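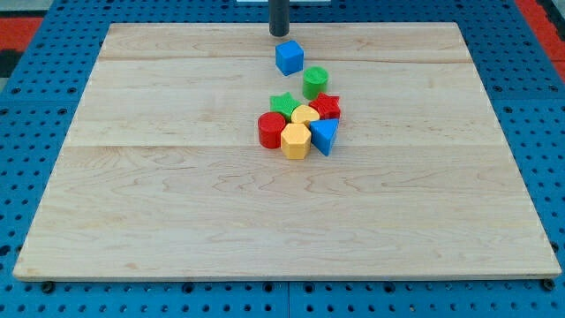

I've become a proper bore about reset rules, and I love it! When you test an arm at pushing blocks about, the fun part is the pushing, so the dull part (where do the blocks go before each run?) gets left to whoever is standing nearest. We did that for our first 400 runs on Plerar and I'd happily bin the lot.

So now we have a written rule, one page, taped up by the bench. Peter Vaněk wrote the first draft and I have been adding to it ever since — he has been very patient.

Same eight blocks every time, two each of blue, green, red and yellow. The starting layout comes off a printed list, never out of someone's head, because people tidy without noticing. Tool tip clear of the board before anyone reaches in. Hands out, say "clear", then start. A run stops after 5 pushes with no progress and is logged as a fail, even if it was so close you could cry.

The one I fought for is that you write down the odd runs as well. If somebody knocks the bench, it goes in the log with a note and stays there.

Next up is a rule for swapping worn blocks, which Lukáč wants sorted by October. I have 6 versions of it already and can't wait to argue about them.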